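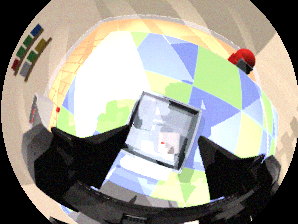

# Recording simulated wrist-camera episodes for the bin task

This page covers how we gather examples for the bin-moving policy in the simulator. It assumes you have Flekum installed and can open the playroom level. If you can't, do the setup page first and come back.

The task is simple to state. The gripper comes down over a gray open-topped bin on the rug, closes on it, lifts it, and sets it down somewhere else. The policy sees only the wrist view, so that is the view you should drive from. In the view at the top of this page the fingers are on either side of the bin, with the left tip at the bin's left wall. Most of your episodes will pass through a position something like that.

## Before you start

Open a terminal and start the level with the wrist camera as the main window:

 flekum run playroom --view wrist --record off

Leave recording off for now. Move the arm a little in each direction and open and close the gripper until the controls feel normal. Five minutes is enough for most people.

Check three settings in the side panel:

- **Lens:** wide. The picture should be a circle with black corners. If it fills the whole window, you have the flat lens loaded and the episodes can't be mixed with ours.
- **Lighting:** random. Some starts will be washed out, with large parts of the rug gone to white. Leave them alone.
- **Bin contents:** random. The bin may hold something or nothing.

Don't turn the grain down. It makes small things in the bin hard to make out, and the policy will have to cope with the same picture.

## Recording an episode

1. Press R to reset. The bin, the light and the starting pose all change.
2. Press Space to start recording.
3. Bring the gripper over the bin. Turn the wrist to line the fingers up with two opposite walls. The bin is rarely square to you, so expect some turning here.
4. Lower until the fingertips are below the rim on the outside.
5. Close slowly. Stop when the force bar turns green.
6. Lift straight up about 2 inches, then carry the bin to any clear part of the rug.
7. Lower, open, and back away until both fingers are clear.
8. Press Space to stop, then mark the episode: G for good, F for failed.

An episode longer than 200 seconds is dropped automatically. If you find yourself close to that, stop, mark it F and reset.

Marking F is not a problem. We keep failed episodes in their own folder and use them to train the success check. What we can't use is a failed grasp marked good, and there's no quick way to find those later.

## Lining up with the wide lens

The wide lens bends straight lines near the rim of the view. The rug tiles show this clearly: fairly straight near the middle, curved at the outside. New operators tend to line the gripper up with the rug, and they end up turned a few degrees off. Use the rim of the bin as your guide and ignore the tiles.

Shadows are the other trap. A dark band on the inner wall can look like depth when the bin is still well below you. Gladys Mabula, who wrote the reset script, suggests lowering in short steps and watching how fast the rim grows in the view. That works better than judging by shade.

Keep your motion steady. Long pauses teach the policy to pause. If you need to think, do it before you press Space.

## Saving and uploading

Episodes go to the `poncombe/raw` folder as you record. At the end of a session run:

 flekum check poncombe/raw
 flekum push --to okoth

The check looks for missing frames and for episodes with no mark. Fix the marks by hand in the list it prints. Episodes with missing frames should be deleted.

The push takes a while on a slow line. Don't close the terminal until it prints the batch number, and copy that number into the Hitow sheet next to your initials.

## How many we need

The target for the first training run is 2000 good episodes across all operators. Work in blocks with a break between them, as grasps get sloppy when people are tired and the check won't catch it.

## Known problems

- The force bar sometimes stays gray after a reset. Open and close the gripper once before you start recording.
- If the bin lands partly off the rug at reset, press R again.
- On version 2 of the level, F is also the key for full screen. Change the full-screen key in the settings file, or you will toggle it each time you mark a failure.

Last changed June 14, 2019.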